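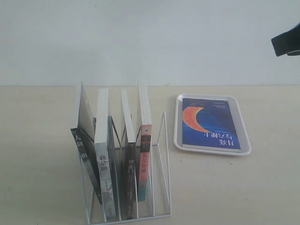
One reader of the previous edition of this page objected that it told operators when to reset the shelving cell but never what counts as a reset, and that two shifts at the same site had been doing it differently for months. The answers below have been revised with that remark in mind. They apply to all Mimgate shelving cells serviced by Eleck, including the book-handling cell at the Lumbantobing reading room.

What is a full reset?
A full reset has four steps, carried out in this order. Park the arm. Return the rack and the tray to their taught positions. Load the home program in Dralleo. Run one cycle at reduced speed with an operator at the stop button. Restarting the controller alone is a restart and should be logged as such.

How are the rack and tray positioned?
Both are placed by hand against the setup template, which is then removed from the table. The rack goes down first. The tray follows, to the right of the rack, with its long side running left to right. Press lightly on each corner of the rack; if it rocks, do not teach any positions until it has been replaced. Wire racks may be bent back into shape once. After that they are to be discarded.

Which books may be used for the test cycle?
Any paperback that lies flat in the tray without touching the rim on more than one side. Books with loose jackets, ribbons or plastic covers are excluded. The test set should include both thick and slim volumes.

A book is leaning in its slot. Must the cycle be stopped?
No, provided that it does not lean into the slot the arm is about to use. A book at the far left of the rack will often rest against the outer rods, and this is accepted. Where a lean narrows the target slot, pause the cell, straighten the book by hand and resume from the last completed step.

How much slack should the arm cable have?
Enough for the wrist to turn through its whole working range without pulling on the connector, and no more. Check the loop with the arm at its lowest taught point over the rack, as this is where the cable hangs closest to the books.

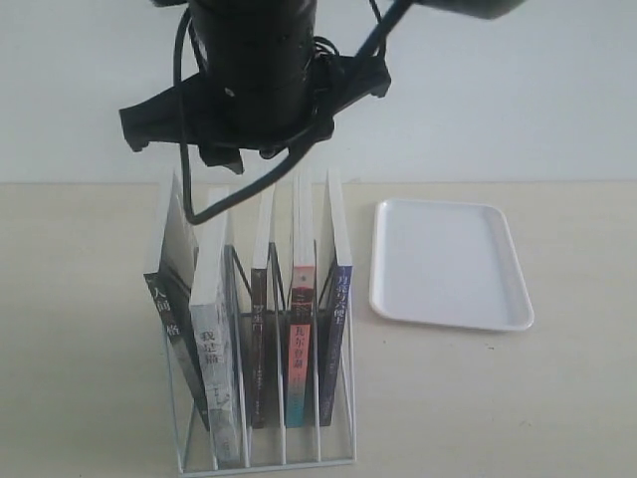 If the loop touches a book or a rack wire while the arm is moving, stop the cell and shorten the slack at the upper clip. Do not tape the cable to the gripper bracket. Tape leaves residue on the housing, and a taped cable cannot be inspected along its full length.

How often is the cell inspected?
The operator's check is done at 9 in the morning, before the first cycle. It covers the cable, the gripper mounting screws and the table surface. The longer inspection falls due after every 84 hours of running time - Dralleo shows the count on its start screen - and is carried out by an Eleck technician or by a trained operator on site.

What do codes 19 and 43 mean?
Code 19 means that the gripper closed without detecting a book. Check that the book is seated in the tray before repeating the pick. Code 43 means that the arm met resistance while lowering into the rack. Do not clear it from the screen until the slot has been looked at from the front.

May the tabletop be cleaned with solvent?
No. Use a dry cloth for dust and a damp one for marks. The tray may be washed separately and must be dry before it is put back.

Who may change taught positions?
Only operators with a setup login. Changes are to be entered in the cell log with the old and new values. Requests for a setup login are sent to Eleck through the site office and are reviewed each April.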